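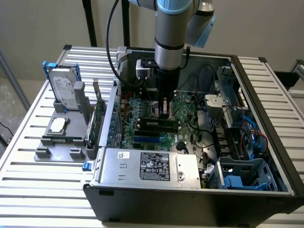 Open desktop tower on its side, green memory module in a RAM slot.

Thread on keeping an old desktop going when money is tight. I've been doing this for family and neighbors in Arboleda for a while and the same things come up every time.

Before you buy anything, look at what's using the memory. Restart, open your usual programs, then check the task list. A browser with 40 tabs will make any machine feel old.

If memory really is full with normal use, going from 4 GB to 8 is the cheapest fix there is. Look up the board model first. DDR3 and DDR4 sticks don't fit each other's slots.

Used sticks are fine. Nayeli Ticona got hers from a surplus shop in Numurley and they've run without errors. Run a memory test overnight before you trust them with anything.

Next is the drive. If Windows still boots from a spinning disk, replace that before you think about a new processor.

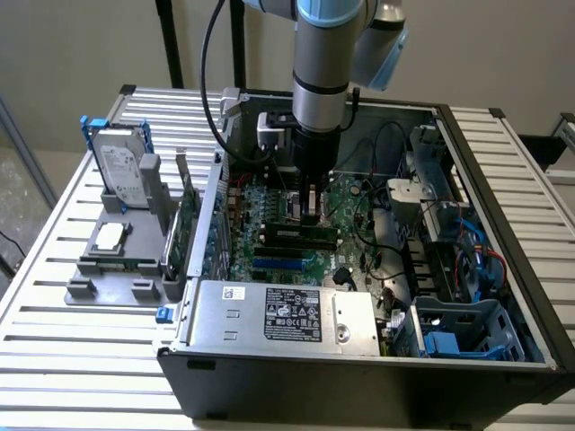 Do the two sticks have to be the same brand?
Mixed brands usually work, but both will run at the speed of the slower one.

Shut down, unplug, and hold the power button for 5 seconds. Touch bare metal on the case before you touch the board.

Set yourself a limit. Mine is $100 in parts. Past that I start looking at refurbished office machines.

Wakana Kamata asked about power supplies. I'll do those in September.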